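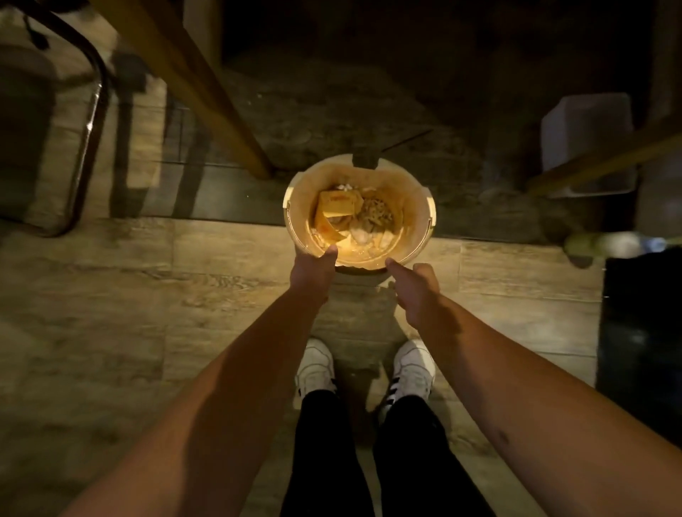
Keeping a Scrap Bucket in the Kitchen

A plastic bucket with a wire handle is still the cheapest way to collect food scraps between trips to the compost pile. Buckets cost little, they hold more than a countertop crock, and you can carry one out the door without a second container. The trouble starts when liquid collects in the bottom and the walls begin to stain. These tips cover both.

Picking a bucket

Choose a round one. Scraps pack into square corners and you end up digging them out with a stick. Smooth inside walls are easier to clean than ribbed ones.

Check the points where the wire meets the plastic. Lift the bucket full of water before you trust it with scraps. If the lugs bend, return it.

Pale plastic shows stains sooner than dark plastic. It also shows you what you missed when you washed it, so I still buy the pale ones.

Size matters less than how often you empty it. We are four at our table, and a bucket that holds two days of scraps suits us. A larger one just sits longer and smells more.

Lining the bottom

Wet scraps let go of a lot of liquid overnight, especially melon, tomato, and anything that has been cooked. Put something dry in first:

Two sheets of newspaper, folded to fit
A torn-up egg carton
A handful of dry leaves or sawdust
The cardboard tube from a paper towel roll, flattened

Newspaper is the easiest to shake out. Sawdust works best but needs to come from untreated wood. Skip glossy flyers.

Add another sheet halfway up if you are cooking a lot that day. Lensa Lencho, who taught me to make pickles, drains her scraps in a colander over the sink before they go in the bucket. It takes a few minutes and her bucket stays nearly dry.

What goes in

Fruit and vegetable peels, cores, and seeds
Coffee grounds and paper filters
Crushed eggshells
Plain tea leaves
Stale bread, in small amounts

Cooked noodles, rice, and sauced leftovers are a separate question. They will break down, but they turn sour fast and they draw rats to an open pile. If you have a closed bin or a town pickup that accepts cooked food, put them in. If you have an open heap, keep them out or bury them deep in the middle. Check your own town's list before you start – the rules change from one place to the next.

Keep out meat, bones, and frying oil unless your pickup takes them. Peel the little stickers off fruit first.

Cut big pieces down. A melon rind goes in much better as strips than as one half shell, and it rots faster too.

Carrying it out

Use two hands when there is liquid in the bottom. The wire handle lets the bucket swing, and a half-full bucket slops on the turn. Hold it low and level by the sides, with your thumbs over the rim.

Wear shoes you can rinse. I keep an old pair by the back door.

Pour slowly, close to the pile, and cover what you tipped out with dry leaves or soil. If the bottom layer sticks, tap the bucket against the ground and leave the spoon out of it.

Washing the bucket

Rinse it outside with cold water every time you empty it. Hot water sets egg and starch against the plastic. Tip the rinse water onto the pile if the pile is dry, and down the drain if it is already soggy.

Once a week, do a proper wash:

1. Scrub with dish soap and a stiff brush. Go under the rim and around the handle lugs.

2. Rinse and fill with warm water. Stir in half a cup of baking soda.

3. Leave it for 40 minutes, then pour it out.

4. Dry it upside down in the sun, propped on a stick so air gets under.

Orange stains from carrots, tomato sauce, turmeric, and chili oil will not come out with soap alone. Wipe the dry wall with a little cooking oil on a paper towel, then wash again. After that, sunlight does the rest over 9 or 10 days of drying outside. A faint tint may stay, and it does no harm.

For smell, wipe the inside with white vinegar and let it air out. Do not mix vinegar with bleach.

Keeping flies away

Cover the bucket. A plate works if you have lost the lid. In July and August, empty it every evening, even when it is only a third full. You can also freeze the worst scraps in a bag and add them on the morning you carry the bucket out.

Replace the bucket when the rim cracks or the wire starts to pull through the plastic. The old one is fine for weeds.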